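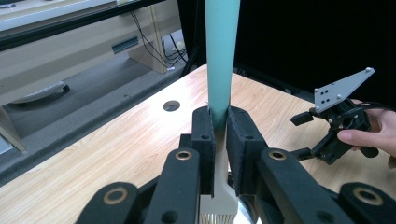

3.2 What people told us about their outdoor kitchens

I should say up front that I went into this part of the study with a hunch. I cook outside most evenings in July, and I was pretty sure that the people who use their patio kitchens the most would be the ones who'd spent the most on them. Souad Hegazy bet me lunch that I was wrong. I still owe her that lunch.

We sent our survey to 1,862 households in the three neighborhoods described in Section 2, and 342 of them wrote back with every page filled in (thank you, all of you, it was a long form!). We asked what they had out there, how far it was from the back door, what shade they had, and how many evenings a week somebody cooked on it. Then Souad and I sat down with a smaller group at home and let them talk, which I enjoyed far more than the spreadsheets.

Money hardly mattered. Distance did. Figure 1 plots evenings of use against steps from the indoor kitchen, and the line drops off fast once you get past the edge of the patio. People with a plain grill right outside the door were out there all the time, while some gorgeous stone counters down by the back fence sat under their covers for most of the summer. One man in the Zenon neighborhood told us he'd carried the salt out so many times that he finally bought a second salt shaker, and he called it the best upgrade he'd made to the yard.

Figure 1. Evenings of use per week against steps from the back door, all complete replies (n = 342).

Shade came second, and I'd expected it to come first. Ayman Younis, who ran the numbers with me, split the replies by the direction the patio faces, and the west-facing ones were a mess. A lot of those families simply eat later. Others had put up a sail or an awning and were happy with it, so the averages hide two very different groups. We come back to this in Section 4.

Cleaning came up in nearly every home visit, even though we only had one question on it. People don't mind scrubbing a grate, but they do mind hauling it indoors to the sink. Households with a tap or a hose within reach cooked outside more often, though I wouldn't lean on that too hard, as taps and short distances tend to go together in these yards.

One more thing before the tables. We left out anyone who had moved in less than 5 months before the survey, and we counted a portable grill as a kitchen if it stayed outside all season. Ayman wanted a stricter rule. We tried his version too, and the order of the results didn't change, so the looser one stayed in.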